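Werkstatttipps: Greifer an dünnen Folienbeuteln erproben

Hinweise der Arbeitsgruppe Handhabung, Werkstatt Udby. Stand: Freitag, 15. September

Folienbeutel gehören zu den anspruchsvolleren Gegenständen des Haushalts. Sie geben beim Zugreifen nach, spiegeln das Licht und haften an glatten Flächen. Die folgenden Hinweise richten sich an Werkstätten, die zweiarmige Aufbauten für Haushaltsaufgaben einrichten und verschiedene Finger oder Kamerapositionen miteinander vergleichen möchten.

1. Unterlage auswählen

Auf blankem Blech lassen sich flach liegende Beutel schlecht aufnehmen. Bewährt hat sich ein Tuch, das glatt aufgelegt und vorn nicht zu straff gezogen wird. Gemusterte Stoffe sind für den Kameravergleich ausdrücklich zulässig: Ein durchsichtiger Beutel muss auch vor unruhigem Hintergrund gefunden werden. Das Tuch ist innerhalb einer Versuchsreihe nicht zu wechseln.

2. Finger vergleichen

In Udby wurden die offenen Dreiecksfinger der Bauart Plotow gegen die geschlossenen Finger der Bauart Skirnstead erprobt, je Bauart mit 410 Griffen. Die Dreiecksfinger fassten Beutelkanten zuverlässiger, hinterließen bei sehr dünner Folie jedoch gelegentlich Druckstellen. Die Spitzen sind vor jeder Reihe mit einem fusselfreien Tuch abzuwischen.

Beim beidarmigen Versuch hebt der linke Arm den bedruckten Beutel an, während der rechte mit geschlossener Spitze davor geführt wird. Ein zweiter, klarer Beutel bleibt zerknittert auf dem Tuch liegen.

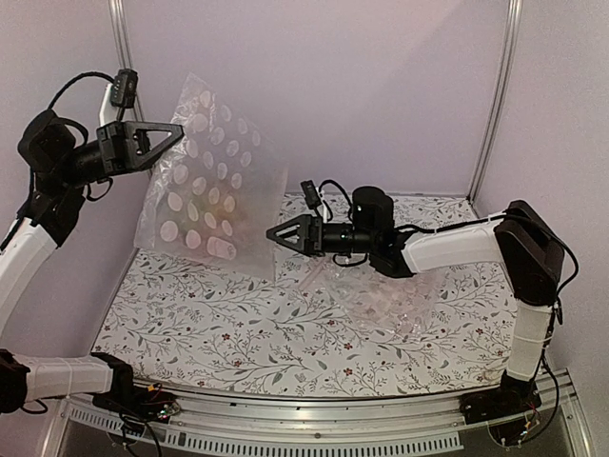

3. Kameras ausrichten

Die Kameras über den Greifern sollen die Fingerspitzen und einen Streifen der Unterlage erfassen. Severyn Ivanyshyn empfiehlt, die Neigung an beiden Armen getrennt einzustellen und am Halter mit Bleistift anzuzeichnen. Reflexe auf der Folie werden durch seitliches, gedämpftes Licht gemindert — eine hellere Deckenleuchte verstärkt sie meist.

4. Kabel führen

Kabel sind mit dünnen Bindern an den Armgliedern zu befestigen. An den Gelenken bleibt eine freie Schlaufe stehen, die den vollen Schwenk zulässt. Nach über 7 Betriebsstunden sind die Binder auf Sitz zu prüfen.

5. Steuerung und Protokoll

Beim Wechsel auf die Steuerung Hnatiuk ist die Schließkraft neu einzustellen; Werte anderer Steuerungen dürfen nicht übernommen werden. Im Protokoll werden Fingerbauart, Foliensorte, Unterlage und Kameraneigung vermerkt. Fehlgriffe sind mit aufzunehmen, auch wenn der Beutel beim zweiten Zugriff gehalten wurde.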